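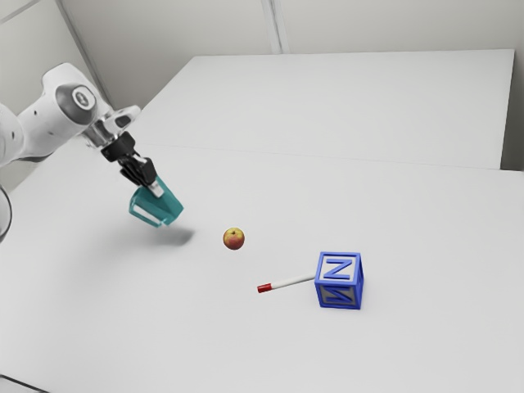

Imogen Tarrow
Contributing editor, music and entertainment

Filov were a rock band from the river town of Whiteley, remembered by their fans as much for a long quarrel over royalties as for the songs themselves. The group had five members at first and four by the time of their second album, Ciltier, which is still the one most people start with (and a lovely place to start it is).

Formation and early years

The band came together in a rented room above a bakery, playing weddings and county fairs before anyone thought of making a record. Their first single was pressed in a run of 3,000 copies and sold mostly from a folding table after shows.

Royalty lawsuit

In April, a year after Ciltier came out, the founding drummer sued the band's label, Famside, and his old bandmates along with it. He said he had helped write most of the album before he left and had never been paid for it. The complaint ran to 69 pages and went through the songs one by one, with rehearsal tapes offered as proof. Famside answered that he had signed his share away, and the two sides argued over that one signature for a good long while. The case was settled before trial on private terms, and later pressings list him as a co-writer.

Later activity

The remaining members kept touring small theaters, and the drummer joined them on stage for the encore at their last hometown show.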